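Home | Shop | Size Guide | FAQ | Contact

Slides and Sandals: Frequently Asked Questions

Last updated: May 25, 2025

How do Nilta slides fit?
They run a little large. If you are between sizes, order the smaller one. Your heel should sit inside the raised rim, with no overhang at the back.

Do you sell half sizes?
No. Whole sizes only, in both the Nilta and the Skolitz.

Can I buy a single slide if I lose one?
Yes, for Nilta slides in black or pink. Email us the size, the color and which foot. Singles cost a bit more than half the price of a pair and can't be returned.

How do I clean them?
Dish soap, lukewarm water and a soft brush. Work along the grooves in the strap, where sunscreen and dust build up. Let them dry in the shade – direct sun can warp the footbed. Please don't put them in the dryer.

What colors are available now?
Black and pale pink. The Vermeulen gray sold out and will be back in September. 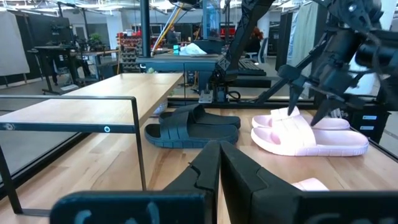
Slides in black and pale pink, with ribbed straps and thick soles.

Is shipping free?
On orders over $49 within the US. Nitska stores also offer free pickup, usually within 2 days.

What is your return policy?
Send unworn pairs back within 100 days. Keep both slides together – we can't refund one half of a pair.

Back to top | Shipping | Returns | Store Finder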